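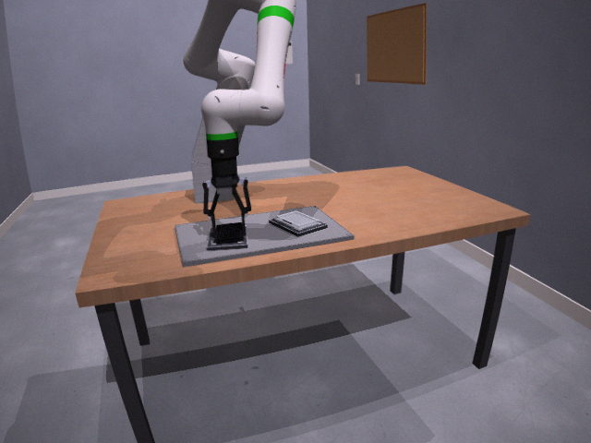
Reading Claims in Health News
Week 5 notes, 13th April

Last week we took apart the Thibodeau sleep survey. Keep that handout, we come back to it in May.

Relative and absolute risk

A headline says a supplement "cuts colds by a third." A third of what? In the Ulitholm trial, 1226 people signed up and 300 finished. The press release gives only the second number, and only in a footnote. People who quit may have quit because the pills did nothing, or made them feel worse. We can't tell, and the authors don't seem curious.

Always ask for the plain count in each group. If you get only a percentage, be suspicious.

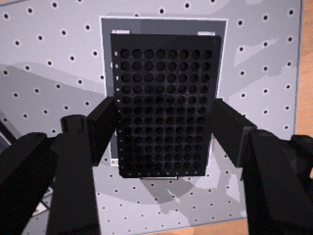 The same goes for "94 percent satisfied." Flukance sent its form to customers who had reordered at least once. Of course they were satisfied — the unhappy ones had stopped buying.

Who paid?

Funding doesn't make a study wrong. It does tell you where to look first: the choice of comparison, the length of the follow-up, the outcome that got dropped. The Stesteck paper followed people for 8 days and talks about "lasting" relief. I would not use that word for a sunburn.

For next class: bring one health story and the study behind it. If you can't find the study, bring the story anyway and write down where the trail ended.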